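Good morning, friends! A few of you asked after my post on Tuesday what we've been up to in the lab since the summer, and I promised I'd write it out properly once I had a cup of tea and a quiet hour. I have both now, so settle in, because I have never managed to keep one of these short.

The short version (ha) is that our paper on insertion tasks finally has a result I feel good about. The project is called Komilham, and it's joint work with Bilal Haddad, Alžběta Baláž and Marek Holub, all of whom are more patient people than I am.

The question we started with was a small one. When you teach a robot by demonstration, you steer it through the job many times, record everything, and train a policy on the recordings. Most folks keep only the clean runs. The arm goes in straight, the part seats, done. Anything with a wobble or a second try gets thrown out.

Bilal was the one who kept asking why. He'd been going through our discards folder in the evenings (he does this for fun, I think) and he noticed how many of those runs had a lovely little recovery in them. The operator catches an edge, backs off a hair, tilts, and goes again. That's skill! And we were deleting it.

So we set up a comparison. Two training sets, 3,000 demonstrations each, same tasks, same operators, same network. Set one is all clean runs. Set two swaps in a share of the wobbly ones, so long as the part ended up home. We called the wobbly ones "fumbles," which Alžběta says we can't print and which I am going to try to print anyway.

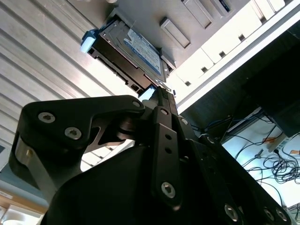 I should explain why we care so much about the last little stretch of a push, because that's where the two policies really part ways. Getting near the opening is easy these days, and both of them do it nicely. The trouble begins once the part is in contact and you have to keep it lined up while it travels. Drive caddies have become my favorite test for this. The side walls have all those little openings and ridges, which give an edge something to catch on, and the case can be tilted so that the slide runs off on a diagonal and the arm can't get by on one memorized straight line. If you grip that black plastic tray a touch crooked, the error rides along with you the entire way in.

Now for the numbers, and please be kind, we're still going over them. We ran 333 trials with each policy, alternating between them so neither got the easy part of the day. The clean-only policy did fine when its grip was good. When its grip was off, it mostly just leaned on the part until our force limit stopped the trial. The fumble policy backed up and tried again, and it finished more of the trials overall.

What surprised me was where it helped. I had expected the biggest gain on the tightest fits, and Marek had too (we had a pastry riding on it with Alžběta, who won). The gain was largest on the middling ones, where there's enough room to go in at a bad angle and then get stuck. On the very tight fits the two policies came out close together – close enough that I wouldn't claim a difference.

A few caveats, and I mean them. We had 14 operators, and a couple of them are much better at recovering than the rest, so some of what we're calling "the method" may be them. We also haven't tried mixing in runs that failed outright. And the fumble policy is slower! It dithers. Sometimes it backs off from a push that was going perfectly well, and you stand there muttering at it.

Next up is a run with brand-new operators, which should tell us a good deal about that first caveat. I'm hoping to have it finished in December, and then the draft goes out to a few kind readers before we send it anywhere serious.

If you work on contact-rich tasks and you've kept your discards, I'd dearly love to hear from you. How do you label a recovery? We're doing it by hand, one clip at a time, and Bilal's eyes are getting tired. My replies are open and the kettle's on.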